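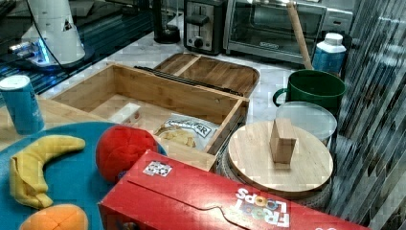
The kitchen counter at Hakamon, with the bamboo box open and a bag of chips inside.

Teleoperation data: the counter tasks

Collection for the counter tasks finished last week at Hakamon. The set holds 209 accepted demonstrations, all driven by remote control, and 37 rejected ones, which have been kept with their rejection codes. Parisa Mousavi has put both on the Cirkau share. The notes below are for anyone who intends to train on them or to add to them before July.

The task family is called "box and clear". An instruction names an item and a destination, and the operator drives the arm until the item is there and the gripper is open and withdrawn. Destinations are the storage box, the teal round one at the left of the counter, or a free patch of marble. Items are a mixture of soft toys and ordinary packaging. The plush banana and the red plush ball tolerate a poor grasp. The snack bag does not: it folds under the fingers, and if it is taken too near one end it swings on the way up and catches the side of the box. The cereal box is awkward for a different reason. Lying on its side it is long, and operators who took it at one end had trouble keeping it level. Those who took it across the narrow dimension near the middle did better, and the operator sheet now says so.

The arrangement of the counter was changed after every fifth demonstration. The toaster and the toaster oven stayed at the back throughout and are to be treated as fixed obstacles. Everything in front of them could move, including the mug and the container with the round wooden lid. The storage box was used open and closed. Episodes that begin with it closed carry an extra segment label for the lid, and Kevin Buckley asks that the label be respected when episodes are cut into shorter pieces. A policy trained on the lid segment alone is of interest to the Tarnadora group, who have a hinged lid of their own to deal with.

Changes to the controls

Two changes were made part way through. The first concerns speed. The hand controller was originally mapped one to one, so that a hand movement of a given length gave the same movement at the gripper. Operators found this too fast inside the box, where there is little room between the fingers and the walls. The mapping can now be halved by holding the side button. The button state is recorded in each episode under "scale", and the first 136 accepted episodes, which predate the change, have the field filled with the value 1.

The second concerns the gripper. It used to be open or shut, with nothing between. It now follows the trigger, and the commanded width is stored along with the measured width. Where the two differ by more than a few millimetres for any length of time, the fingers are on an object. Vlasta Obradović has written a short script that uses this to mark grasp and release, and it agrees with the hand labels except on the snack bag, which gives way too gradually. Bag episodes should be labelled by hand for the present.

What was rejected

Most rejections are for long pauses. An operator who stops to think leaves a stretch in which the arm is stationary and nothing in view explains why, and a model will copy it. Pauses of more than 2000 milliseconds are now flagged at the end of the episode and the operator may repeat it at once. The remaining rejections are dropped items, contact with the toaster, and a handful in which the wrong item was moved. Recoveries were accepted. If an item slipped and was picked up again without help, the episode was kept and tagged, and Keyvan Rashti would like more of these.

Guiding by hand

A small comparison with hand guiding is planned, in which the operator holds the wrist of the arm and leads it through the task. It is quicker to learn and the paths are smoother, but the operator's arms come into the camera view, so each path has to be replayed with the operator standing clear before the images are of any use. Replay needs the counter put back as it was. The Coman overlay tool does this tolerably well for rigid items and badly for plush ones.

Operators who want a session should write to Yasaman Bakhtiari. New operators do one practice block, which is not recorded, and should read the revised sheet dated 04/02/2023 first.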